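Chapter 6
Lidded Containers in Household and Workroom Storage

Chapter contents
6.1 Terms and parts
6.2 Body shapes and stability
6.3 Rims, seats and closures
6.4 Fill level and headspace
6.5 Labels and their placement
6.6 Records
Review problems

Before you begin

Chapter 5 dealt with open storage: trays, racks and shelves on which the contents remain in view and within reach. The present chapter takes up closed storage in upright containers, from small kitchen canisters to bins of 24 liters. Larger vessels need handling equipment and are left to Chapter 11. You will need the definitions of footprint, reach height and access time from Section 5.2. The worksheet for this chapter assumes a ruler, a kitchen scale and one container with a removable lid.

6.1 Terms and parts

A container is described in this book by its body, its base, its rim and its closure. The body is the wall that holds the contents. The base is the surface on which the container stands, together with the lowest part of the wall. The rim is the upper edge of the body, including any separate ring fitted to it. The closure is whatever covers the opening. A lid is a closure that can be removed by hand and put back without tools.

Two measurements are taken at the opening. The clear opening is the widest circle that passes through the rim without touching it. The lid diameter is measured across the lid itself and may be larger or smaller than the clear opening, depending on where the lid sits. Students often record one when the form asks for the other. On the Harnum inventory form, reproduced in Appendix B, both are entered in millimeters and the clear opening always comes first. 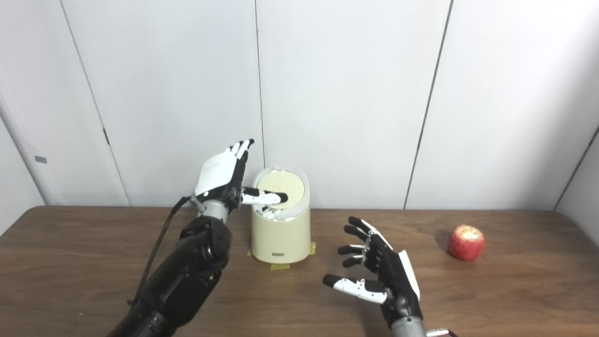
Body shapes fall into three classes: straight, tapered toward the base, and flared toward the base. The first class packs well on a shelf and is the easiest to measure. The second nests when empty, which saves space in a stockroom, but its footprint is small for its height. A cylinder with a gentle outward flare at the foot, such as the cream-colored one on the brown tabletop, belongs to the third class. Its round yellow lid is flat and sits within a rim of a different color, so the lid and the rim should be entered as separate items in the record. The white pieces near its opening illustrate a further point: material can stand close to the rim in a narrow body, and the fill level must be noted before the closure is described. The small dark label is low on the front. Label height is measured from the base to the lower edge of the label, and it is treated in Section 6.5.

Stability depends on the width of the base, the height of the center of mass and the friction between base and tabletop. For equal height and equal load, a flared body tips at a greater angle than a straight one of the same upper diameter. The gain is modest where the flare is slight. Schumacher's tipping table, used in the problems at the end of this chapter, gives values for 11 common body profiles – all of them tested with the lid in place.

Worked case 6.1

Baltasar Alcaraz recorded a sorting bench at the Nindeo workroom in August. One canister had a mass of 426 grams with its contents and lid. The contents were removed and weighed alone. The difference between the two readings is the tare, that is, the mass of body, rim and lid together. Alcaraz entered the tare on the form but left the fill level blank, and the entry was returned to him. Once a container has been emptied, the original level cannot be recovered from the mass unless the packing density is also known. The correct order of work is level, gross mass, contents, tare.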